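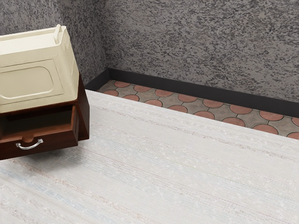 Simulated room from the Plesotik drawer pack, drawer part open.

Trying Plesotik this week, a kit of ready-made rooms for testing robot arms in simulation. 700 layouts, 4 arm models. So-yul Yoo set up our licence.

March 8, 2025 | Filed under: Robot software, Reviews
Print this page | E-mail this page

2/ Drawer and handle look right – metal pull, dark wood, decent shadow on the rug. In the next one the gripper is open above the cream unit.
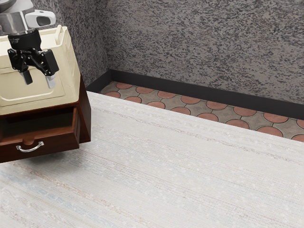 3/ Loading is slow. 194 seconds for the first room on my desktop. Mitiku Dinsa gets the same on his.

Arm close to the front of the base, fingers clear of it:

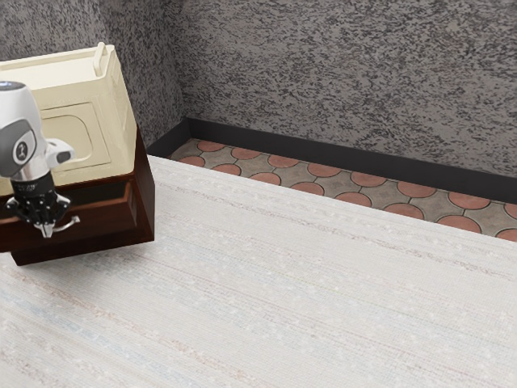 4/ Verdict

Good rooms, thin manual. I'd wait for the April update.

We use cookies to remember your settings. Accept | Manage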